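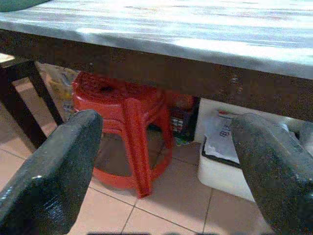

Two days at the Westholm book fair

The Westholm fair is held every February in a former wool store, which explains the smell and possibly the acoustics. I went as a published novelist with one book to my name and a bag of bookmarks. I came home with most of the bookmarks.

My publisher, Leblanc, had a stand near the loading doors, between a cookbook press giving out warm shortbread and a man selling maps. You can guess where the crowd was. Solange Leclerc, who edits me and is far too polite to mention sales in public, had put my novel at the front, face out, beside a historical saga in two volumes that weighed about the same as a spaniel. People picked up the saga to see how heavy it was. Then they put it down on top of mine.

My signing was at 10 am, in what the program called the Authors' Lounge and everyone else called the corridor. I signed 19 copies, one of them for a woman who thought I was Gönül Çınar. I offered to cross it out. She said no, it was for her sister.

The real Gönül Çınar was on the main stage after lunch, talking about her harbour trilogy and the years she spent on it while working nights at a pharmacy. I'd been prepared to be jealous and ended up taking notes on the back of my parking ticket. She reads her own sentences as if somebody else wrote them and she has a few objections. Asked for advice to first-time novelists, she said to keep the pharmacy job.

The first-chapter panel was less fun. Fitriani Wibisono and Gilles Lecomte had each been sent 16 anonymous openings and read the best ones out, along with a few that weren't. Fitriani was kind. Gilles has a way of pausing after a simile - you could feel the whole row behind me sink a little. Eleven in the morning is early to hear your own metaphors in that voice, and I say this as someone whose chapter wasn't in the pile.

I spent the second afternoon with the small presses upstairs, where I should have started. Edero do novellas and nothing else, sewn, in a colour they insist is not mustard. Zahira Sembiring runs it from her spare room and told me their bestseller has sold nearly 2,000 copies, in the tone other people use for lottery wins. I bought three and was given a fourth for carrying a box to her car.

Parking is free after 4 pm. The shortbread runs out well before that.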